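Section 4. Making Up the Bed with a Woven Sleeping Mat

This section applies to the Nelon woven sleeping mat in single and double widths. It covers first-time preparation, daily set-up, and clearing the bed before the mat is turned or stored. For cleaning and stain removal, see Section 5.

4.1 Before first use

1. Cut the binding tape and unroll the mat on a clean floor, smooth side up.
2. Wipe both sides with a cloth wrung out in plain water. Do not soak the mat.
3. Leave the mat flat in a ventilated room for 12 hours. Keep it out of direct sun.
4. Run a palm lightly along the grain, then across it. Trim any raised fiber flush with scissors. Do not pull it.

CAUTION: Do not fold the mat across the grain. Folding breaks the strips, and broken strips cannot be repaired.

NOTE: A light grassy smell is normal in a new mat and fades with airing.

4.2 Fitting the mat to the mattress

1. Remove blankets, clothing and any loose items from the mattress.
2. Fit the bottom sheet and pull it tight at all four corners. A printed cotton sheet is suitable. Fleece and flannel are not recommended, as the mat slides on them.
3. Place the rolled mat at the foot of the bed and unroll it toward the head.
4. Check the overhang. The mat must not extend more than 2 inches past the mattress on either side. If it does, the mat is the wrong width for the bed.
5. If elastic corner loops are supplied, hook them under the mattress, head end first.
6. Set the pillow at the head end. It may rest on the mat or on the exposed sheet.

NOTE: On mattresses shorter than 76 inches, leave the excess at the foot — do not tuck it under. On longer mattresses a strip of sheet will show at one end. The fit is correct either way.

4.3 Placing a fan near the bed

The mat is intended for warm rooms and is often used with a small fan. The following applies to the Zumar desk fan and to other fans of similar size.

1. Stand the fan on a firm, level surface. Do not stand it on the mattress or pillow.
2. Route the cord along the wall, clear of the bedding.
3. Start at the lowest speed.

CAUTION: Keep sheets, sleeves and pillow covers away from the fan guard. Switch the fan off and unplug it before changing the bedding.

4.4 Daily clearing

1. Lift clothing off the mat. Do not drag it, as zippers and hooks catch in the weave.
2. Sort the heap into items to be worn again and items to be washed. Dark clothing should not be left on a damp mat; dye may transfer.
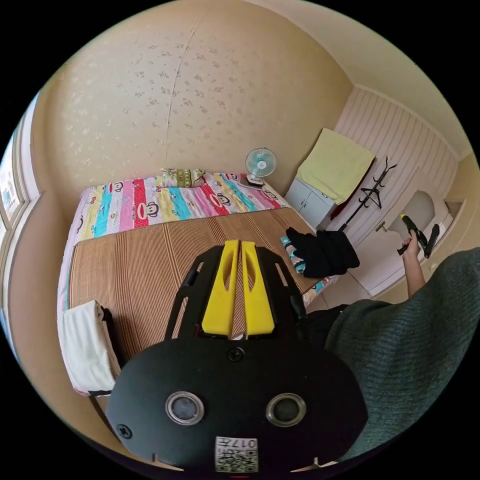 3. Check along the edge of the mattress for smaller pieces caught under the larger ones.
4. Shake out the pillow and return it to the head end.
5. Brush the mat along the grain with a soft dry brush.

4.5 Turning and storage

1. Turn the mat over once a month during the season of use.
2. To store it, roll the mat with the smooth side outward and tie it loosely in two places. The Vistano cotton bag fits both widths.
3. Store upright in a dry closet. Do not place anything on top of the roll.

Replacement corner loops are sold under the Weidemann name in packs of four. Order by mat width.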